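Still not unpacked (a kitchen update of sorts)

Quick one tonight, dinner is in the oven and I have maybe 30 minutes.

So we moved. Most of you know. Six weeks in Lumcombe now and I keep getting asked how it's going, so rather than answer the same email over and over, a post.

It's going fine. Slow. The boxes marked KITCHEN MISC are still in the hall and I've stopped seeing them, they're furniture now. Mail goes on top of them. So does the cat.

The big thing I wanted to write about is the food budget, because that was the whole point of the move if you remember the October post. Smaller place, less rent, cook at home, stop bleeding money on takeout. We were spending close to 800 a month on food for two adults. I wrote it down on paper and felt a bit sick. The target for the new place was 160 a week, everything in, coffee too.

First two weeks, blew it completely. No pans unpacked, no idea where anything was, ate noodles from the place by the station out of the carton. Week three was better. Week four I got cocky and bought a whole salmon. Don't do that. We had salmon for so many meals that I can't look at one in the store now.

What's helped so far, in no order:

Cooking beans from dry. Yes I know, everybody says it. I resisted for years. A big pot after dinner, they sit overnight, cook them in the morning while I answer email. Salt in the soaking water. Freeze them flat in bags.

Shopping late. The Colov on the corner marks bread and chicken down after 7 in the evening and if you get there at ten past you have a decent pick. Quarter to eight it's all gone except the rye.

Not having a plan for every night. I used to do the full week chart with colors and by the third night I'd be annoyed at it and order pizza out of spite. Now it's four dinners and the rest is eggs, or toast, or whatever's left in the pot. Much better.

Also one splurge I am not giving up. There's a little bakery called Lã two streets over and they do a seeded loaf that costs too much. One a week. It's in the budget, it has its own line, leave me alone.

The freezer is the problem. It's tiny. I was used to the big chest one in the old garage and I cook like I still have it, so there's a permanent game of moving soup around to fit more soup. I looked at a small upright from Satex but it's 1000 with delivery and that pretty much kills the point of saving on food. Maybe used. If anyone local is getting rid of one, you know where I am.

The cooking itself I'm enjoying more than I expected. I make the same tomato thing over and over: onion, can of tomatoes, a spoon of miso, the end of whatever cheese. Over pasta the first night, with beans and an egg the next. The third night it's soup if you add enough water and don't tell anybody. I should write it up properly but there's not really a recipe, you cook the onions a lot longer than you want to and thats it.

Herbs on the windowsill, dead. Parsley hung on for a while. The basil didn't even try. I'm told it's the draft.

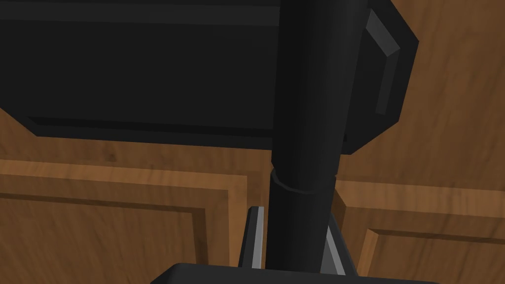 Got a comment on the last post that I've been chewing on, from a reader who didn't leave a name: you're counting the groceries but you aren't counting what you throw away, and I bet that's where your money is. Keep a list on the fridge of everything that goes in the trash for one month. Mine was nearly all salad.

Well. I started the list. It's also nearly all salad. Half a bag of arugula, then most of a cucumber, then another half bag of arugula because apparently I learn nothing. Some sour cream I'm pretty sure moved house with us. So no more bagged greens for a while, we're having cabbage, which lasts forever and costs nothing and is better than people say if you slice it thin enough and let it sit in lemon and salt for a bit before you eat.

Last week's total came to 160 on the nose, by the way. First time! I did put one olive oil on the next week's page to get there but I'm calling it a win.

Next post will be the bean soup, a few of you asked for amounts and I need to measure it for once insted of guessing. Also want to try the bread thing with the leftover oatmeal, if it works I'll put it up and if it doesn't you'll hear about that too.

Ok timer's going. Lasagna. Cabbage on the side, obviously.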